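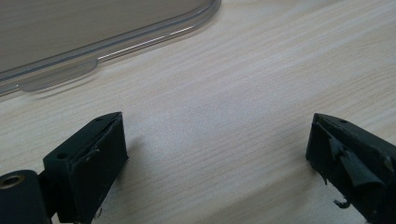

FOR RELEASE IN FEBRUARY

Skuniser to Sell Banora Clear Tray and Niskanen Table Together Starting in February

Tray and light wood table were tested in rental apartments at Dradenska

Skuniser, a maker of household trays and storage pieces, will start selling its Banora clear tray with a light wood table made by the Niskanen workshop in February. The two pieces can be bought as a set or separately. Orders open on the first Friday of the month at 9 a.m. through the Skuniser website and at stores that already carry the company's kitchen line.

The Banora is a transparent plastic tray with rounded corners and a raised rim. A flat tab on the outside of the rim gives the user a place to put a thumb when lifting the tray or sliding it toward the edge of the table. The table has a pale top with a fine grain and a low sheen finish. Niskanen makes it in one size and one color.

Skuniser has sold trays for years, mostly in solid white and gray. Customers who wrote to the company often had the same complaint about them. They had bought a wood table because they liked the look of wood, and then a solid tray sat in the middle of it all day and covered the part they liked best. The Banora was drawn up as an answer to those letters.

"People leave a tray out," said Elsa Räsänen, who leads product design at Skuniser. "We used to design trays as if they went back in the cupboard after breakfast. Most of them don't. They hold the mail, the keys, the salt, a plant. If it is going to stay on the table, you should still be able to see the table."

The first version of the tray was made with square corners. It looked neat in the catalog drawings but was hard to wipe out, and crumbs stayed in the corners after washing. The corners were rounded in the second version. The rim was also made thicker so that it could be found by hand without looking, which matters with a clear tray on a pale surface. A thin rim was easy to miss, and people testing the tray set cups down on top of it.

The tab went through more changes than any other part. Early samples had a handle cut into each end. The cutouts let spills run out onto the table, so they were closed up and the grip was moved to the outside. The tab that went into production is flat and softly curved at the edge. It can be pinched between finger and thumb, and it leaves enough of a gap above the tabletop for a fingertip to get underneath.

Tested at Dradenska

Before settling on the final design, Skuniser placed sample trays and Niskanen tables in furnished rental apartments at the Dradenska building. Tenants used the pieces as they liked and filled out a short form at the end of their stay. Skuniser received 523 forms.

The forms asked what the tray was used for, where it was kept, how it was washed and what the tenant would change. Breakfast was the most common use, followed by holding small things such as keys and chargers. A good number of tenants used it for work, with pens and paper in the tray so the table could be cleared quickly at mealtimes. Several kept it next to the stove, which Skuniser does not recommend. The tray is not made for hot pans and will mark if one is set down in it.

Tenants were also asked about the table. The most frequent comment was that the finish showed less dust than they had expected from a light surface. The most frequent complaint was about the legs on the sample tables, which had hard plastic feet that scraped on tile floors. Niskanen has changed the feet to felt. The felt pads are replaceable, and a spare set comes with each table.

"The forms were more useful than anything we could have found out in our own office," Räsänen said. "We know how we use a tray. We wanted to know how someone uses one when they didn't pick it and they have a bus to catch."

One request that came up on the forms was not taken up. Some tenants asked for dividers. Skuniser made a divided sample and found that it was harder to clean and could no longer take a dinner plate. The company has put the idea aside for now, though it may return as a separate insert.

About the table

Niskanen has supplied tables to small hotels and offices and is selling to households through Skuniser for the first time. The table is made to order for the first run. It ships flat, with the top in one piece and the legs packed separately. Assembly takes one person and the key that comes in the box, though Niskanen suggests a second person for turning the table over.

The finish is clear and was chosen to keep the wood close to its natural color. Wood varies from one board to the next, and buyers should expect the grain on their own table to differ from the one in the store. Some tops will have fine, even lines and others will have darker streaks. Niskanen does not sort the tops by pattern and does not take requests for a particular board. The color of the wood will also deepen somewhat over time, more so in a room with strong sun. Moving the tray now and then during the first months will help the top age evenly, even though the tray is clear.

Care

The tray should be washed by hand in warm water with ordinary dish soap and a soft cloth. Scouring pads, including the green side of a kitchen sponge, will dull the surface. Dry it with a towel if water spots are a concern. The underside should be wiped before the tray goes back on the table, as grit caught under it can scratch the finish.

The tabletop can be wiped with a damp cloth and then a dry one. Spills should be cleaned up soon after they happen, particularly coffee, red wine and anything with beet juice in it. Polish is not needed. Oil-based polish will leave a film that is difficult to remove, and damage from it is not covered under the Niskanen warranty. For small scratches, the workshop sells a repair kit with a fine abrasive pad and a small bottle of the same finish.

A printed care sheet is packed with both products. It can also be downloaded from the product pages.

Availability

The first run is 2752 trays and 300 tables. Of the trays, 700 are being held for stores and will not be sold online. The tables will be sold online only at first, with display models in the larger stores so that customers can look at the finish and try the tray on it. Store staff can place a table order for a customer who does not want to do it online.

Trays ordered on the first day will ship the following week. Tables take longer because they are made to order, and customers will be given a delivery week when they check out. Sets will be sent as two deliveries unless the customer asks for them to come together, in which case the tray will wait for the table. There is no charge either way.

Trays can be returned unused in their original packaging. Tables can be returned if they have not been assembled. A table that arrives damaged will be replaced or repaired by Niskanen, and customers are asked to photograph the damage and the box before throwing any packing material away.

The white and gray trays will stay in the Skuniser line. Their shape is not changing, and there are no plans to add the side tab to them this year.

Stores that want to carry the Banora tray and do not have an account with Skuniser can apply through the trade page on the company's website. New accounts opened before the end of February will be served from the second run. Stores that already have an account do not need to apply, but they should confirm their opening order with their usual contact, including whether they want a display table and how much floor space they can give it.

About Skuniser

Skuniser designs and sells trays, bins, drawer inserts and other plain household goods for kitchens and entryways. Its products are sold through its website and in independent home goods stores.

About Niskanen

Niskanen is a furniture workshop that makes tables and benches for homes, offices and small hotels. It repairs its own furniture and keeps spare parts for every model it has sold.

Press contact

Questions about the Banora tray, the Niskanen table or the apartment test at Dradenska can be sent to the Skuniser press office through the contact form on the company's website. Elsa Räsänen is available for interviews in the first half of February. Sample trays can be lent to editors for two weeks. Tables are not available for loan, but they can be seen and photographed by appointment at the Skuniser showroom on weekday mornings.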